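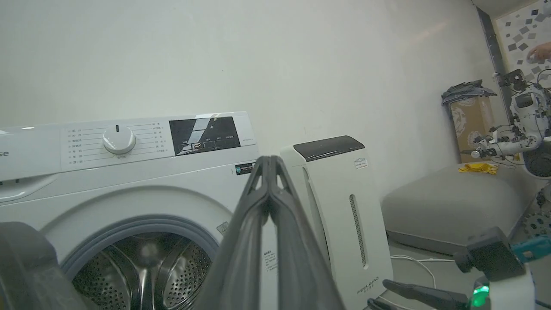
The gripper at the washing machine, with the white humanoid at the right. Photo: Dovitz

FOR IMMEDIATE RELEASE
October 9, 2024

Come see our robots tackle the laundry: Dovitz opens the Rasa rooms to visitors

I'm Naveed Mengal, I run the home robotics group at Dovitz, and I get to write this one myself because our press person is on vacation (enjoy the beach!). So here's the news: we're holding an open day at Rasa, our test apartment in Irnum, and everybody's invited.

We've been teaching robots to do housework for 2,189 hours now, and most of that has gone into laundry. Towels, pillowcases, T-shirts, the occasional sock that makes us all groan. People keep asking if they can watch, and up to now I've had to say no for lack of space. We've moved some desks out and I can finally say yes.

There will be two demonstrations during the day. In the first one you'll see an arm with a two-finger gripper work at a front-loading washing machine, the same kind plenty of you have at home. The second is all about picking up cloth and folding it, and I'd grab a spot close to the front for that, it's my favorite! Cloth never lands the same way twice, and watching a robot decide where to grab it is a lot more exciting than it sounds on paper. Between the two, our engineers will be around to chat, and they love questions, even the rude ones about how slow the robots are. (They're slow. We know.)

If you're over 14 or so you can also take a turn guiding an arm by hand. Kids younger than that are welcome to watch with a grown-up.

Our friends at Memon, who build the fingers for our grippers, are bringing spare sets you can hold and bend and generally mess around with.

Admission is free. The room holds 97 people, so please sign up at our front desk or by phone before you come. Doors open at 2 and we wrap up when the coffee runs out. If you miss this one, we're planning another in December, with the kitchen set up too.

Reporters who'd like time with the team before the doors open can ask for me at the Dovitz office in Irnum.

About Dovitz
Dovitz develops robots for everyday chores and tests them at Rasa, in Irnum.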